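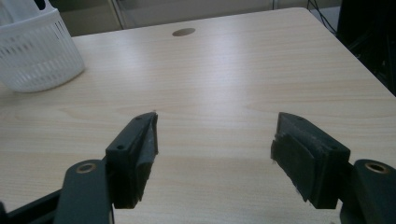 Learn > Materials > Friction and Wear

Why do things wear out?

Rub your hands together fast. They get warm. The force that slows one surface as it slides over another is called friction.

No surface is perfectly smooth. Under a microscope, even polished metal has tiny hills and valleys. When two surfaces touch, only the tops of the hills meet. As they slide, some of those tops break off. Scientists call this wear.

Wear is usually slow. A pencil eraser loses crumbs you can see. A shoe sole loses bits too small to notice, but after 2000 trips up and down the stairs the heel may be flat on one side.

Soft materials such as rubber grip well. They press down into the valleys of the other surface. They also tend to wear faster than hard ones. Edges often go first, as the force there is squeezed into a small area.

Oil lowers friction by keeping surfaces apart. That is why a bicycle chain is oiled and a brake pad is not.

Try it: Rub an eraser on plain paper 30 times. Rub a second eraser on fine sandpaper 30 times, pressing just as hard. Compare the crumbs.

Words to know
Friction: a force that resists sliding.
Wear: the slow loss of material from a surface.

Text by Bit-na Yoon | Contact | © Grutis Learning | Back to top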